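Naltham white table, reviewed after one winter

I bought this table for a small sample room and I paid 300 dollars for it, delivery included. The top is smooth and off-white, and the corners are a little rounded, so my sleeve does not catch when I walk past. I wipe it every evening with a damp cloth and the colour has stayed the same.

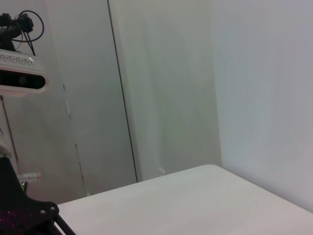 The assembly took me one evening. The instructions were short, but the screws fit well. My older table from Paldale moved when I leaned on it, and this one stays still.

I keep an orange-red plastic rack on it for capped test tubes. Against the white I find a green cap very quickly. My complaint is the glare under a strong lamp, which makes my eyes tired.

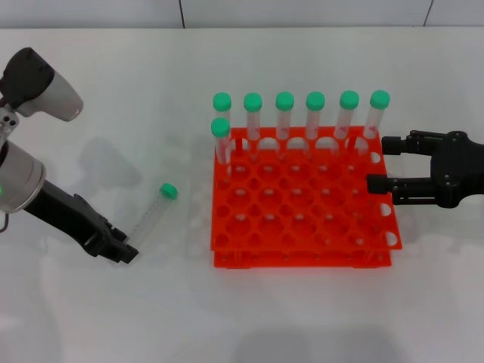

Lilidton wrote in the comments that a grey mat under the rack helps with the glare, but it must be lifted for cleaning. I will try one. Four stars from me.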